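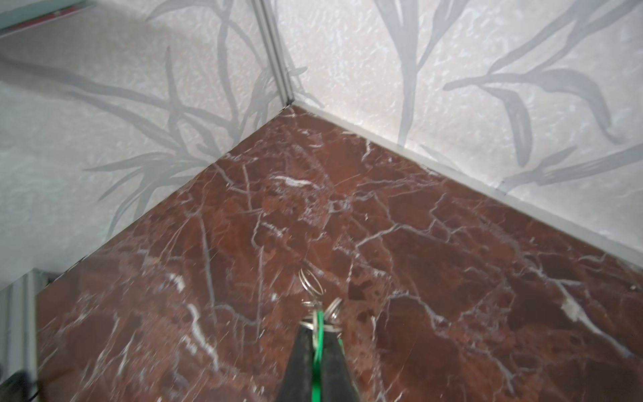
1 min read

Release fault on the Dranholm cell

The key-tag sorting run was halted in October after 60 failed releases in 3000 cycles. Split rings were catching at the fingertips when the gripper opened, and the arm moved off with the load still attached.

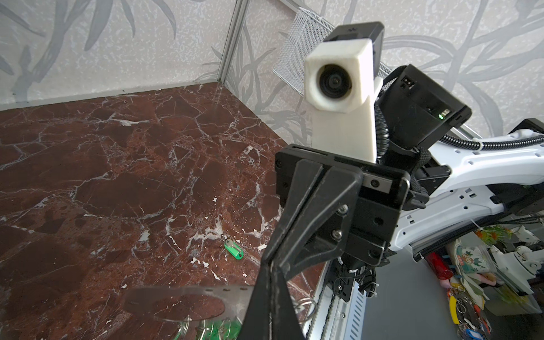
Ilham Wibisono traced the fault to the open-width check, which passed at 20 per cent of travel. The threshold has been raised and a pause added before retract. Logs go to Mal-soon Um under ticket 993.

We use cookies to count visits. Accept | Settings

Contact | Back to top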